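Notebook, ship model and rigging bench, May

8:40. Started on the degaussing question for the Hirano model. The ship was a cargo liner taken up as a transport, and the two yard drawings we have don't agree. The earlier sheet shows the coil run outside the hull just below the sheer line. The later one has it inside, behind the plating, with only the junction boxes on deck. Masanobu thinks the outside run was a quick job done first and replaced at the next docking. I'd like to see a photo before we commit, because an outside cable at our scale is a visible thing and a pain to remove once painted.

Venla has gone through the prints from the Pavimby album. Print 262 is a starboard bow view and there is a line along the hull in the right place, but it could be a rubbing strake. Print 277 is the same side from further aft and the line stops short of the bridge front. A coil would not stop there. Asked her to rescan both at the highest setting, forepart only.

10:15. Fairleads. The first castings came out with pits on the inner lip. Melt was fine, the mold was not dried long enough. Put the second mold in the warm cabinet and will leave it until tomorrow. Don't use the gray rubber for these again, it tears at the roller pins.

Davit heads cleaned up and test fitted. Two need the sheave slot opened a little. Touran did the first with the flat needle file and it took no time, so the drill press isn't needed.

Moved on to the wire for the paravane chains. The brass chain we bought has links that are too round. Uldis suggests flattening it between steel plates in the vise before blackening. Tried a short piece and it looks better, but it goes stiff and won't hang in a natural curve. Next try is to anneal it first, then flatten.

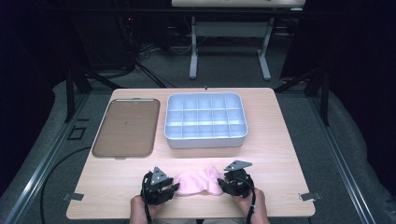 Bench top, tray and fifteen-compartment organizer.

11:50. Call from Hinata at Cleltura. They want the model in its case before the hall reopens, and the case maker needs the final height over the masts. I gave the height with the foremast as drawn. If we go with the shortened topmast (see last month's notes, the argument about the wireless aerial) it will be lower, so the case will do either way. She also asked about the label text. It says 2,803 troops on the outbound passage. That figure comes from the embarkation return and I have no reason to doubt it, but it leaves out the crew, and the label should say so.

1:30. Hull color. Mixed two test grays on scrap plate, both with the Zisex base. The one with more blue looks right under the window and much too cold under the hall lamps. Sprayed a second coat on each and set them aside. Masanobu to take them over to the hall and look at them in place.

3:05. Venla back with the new scans. On 262 there are clips along the line at even spacing, and you can follow it round the flare. On 277 the line doesn't stop after all, it drops behind a hanging ladder and comes out the other side. So it's a cable and it's outside the hull, at least when those were taken.

Decision: model the outside coil, full length, both sides. Touran to work out the clip spacing from 262. I still want to know when the inside run was fitted, and will write to the yard archive for the docking list.

To do: anneal chain, second fairlead pour, redraw sheer line with cable, order more fine wire.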